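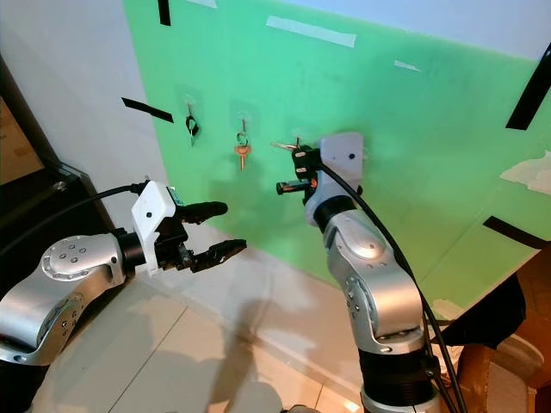 Adhesive hooks vs. screws for a rental: what holds up?
Posted by plainview_kt
I've been in the same rental for three years and the lease says no holes in the walls, doors or trim. I'm redoing the entry area and want to get it right this time, because last July two hooks let go with coats on them and took the paint along. My keys are fine as they are. They hang on three little hooks with clear square adhesive plates on a green board, one set to a hook, and I've got no complaints there. What I need is something for coats, a dog leash and a canvas bag that gets heavy when I bring library books home. The walls are flat latex over old plaster, painted by the landlord, probably more than once. Has anyone had stick-on hooks last more than a year with real weight on them?

gravelpit
Short answer, no. Keys weigh nothing. A winter coat with stuff in the pockets is a different load, and it gets yanked on every time you take it down. I've tried four brands of the stick-on kind and the best of them was the Femetti large, which made it through one winter.

The paint is the weak part. If the landlord rolled flat latex over old gloss without sanding, the top coat is barely attached to what's under it. The glue can be perfect and you still lose.

marlow_st
Disagree with the above. I have Sindeck hooks in a hallway that have been up for over two years with jackets on them every day. Same kind of wall, plaster with latex on it. What I did was:

Wipe the wall with rubbing alcohol, not household cleaner. Cleaner leaves a film.
Let it dry all the way.
Press each hook for a full minute.
Hang nothing on it until the next day.

Most people skip the last one.

gravelpit
I did all of that. The instructions are printed on the back of the package and I can read.

marlow_st
Didn't say you couldn't. Which way did yours fail? Did the strip stay on the wall or come off with the hook?

gravelpit
Came off with the hook and brought a patch of paint the size of a playing card. So the strip was stuck fine, and it was stuck to paint that wasn't stuck to anything.

marlow_st
OK, that's a paint failure then. Mine is newer paint, maybe that's the difference.

odell_porch
You can test for this before you buy anything. Put a piece of ordinary packing tape on the wall somewhere low, rub it down hard, and pull it off fast. If paint comes with it, forget adhesive on that wall. Do it behind a door or where the couch goes.

Also, humidity. I lost a whole row of hooks in a bathroom that had been fine for eight months, and then we had a week of wet heat and they all slid down the wall one after another. They were the Imeck ones with the foam strip. Foam seems to creep more than the thin clear strips do, at least in my house.

plainview_kt
Did the tape test at lunch. Paint came off in two spots out of three. Not a lot, but enough. So I guess the coats are not going on that wall.

hinge_and_pin
Then stop thinking about the wall. Get a freestanding coat rack or one of those over-the-door rails. I have a Farkas rail on the inside of my closet door and it takes five coats and an umbrella. It cost 23 dollars. The only complaint is that it rattles when the door shuts, and I fixed that with felt pads.

gravelpit
Over-the-door rails chew up the top edge of the door. I got charged for that once. Put felt up there too, where the metal bends over.

hinge_and_pin
Good point. I did put felt there but forgot to say so.

tenpenny
I'll be the one to say it. Read the lease again and then ask the landlord. A lot of them say "no holes" and mean no wall anchors the size of your thumb. Mine let me put up a board with four screws into the studs as long as I filled the holes when I left. Filling them took ten minutes and a tub of spackle. Compare that to repainting a strip of hallway because a hook peeled it. When I moved out of the place before that, they kept 200 out of my deposit for adhesive damage, and I had never put in a single screw.

marlow_st
Depends on the landlord. Mine is a management company and they would say no to a thumbtack.

tenpenny
Then get the no in writing. It costs you one email.

odell_porch
If they do say yes, remember it's plaster. Drill a pilot hole first or it will crack around the screw. And if it's wood lath, the stud finder is going to lie to you. Measure out from the outlet box, since those are usually nailed to the side of a stud.

plainview_kt
Sent the email. In the meantime I measured the closet door and the gap at the top looks tight. Does anyone know how thick the metal is on the Farkas one?

hinge_and_pin
Not offhand. It's thin. Mine goes over an old solid door and the door still closes, but you can feel it drag a little in damp weather. I'll put a ruler on it tonight.

gravelpit
Slide a couple of index cards in the gap with the door shut. If two stacked together won't go, the rail won't either.

plainview_kt
Two go in easy. Three is snug.

hinge_and_pin
You should be OK, but keep the receipt.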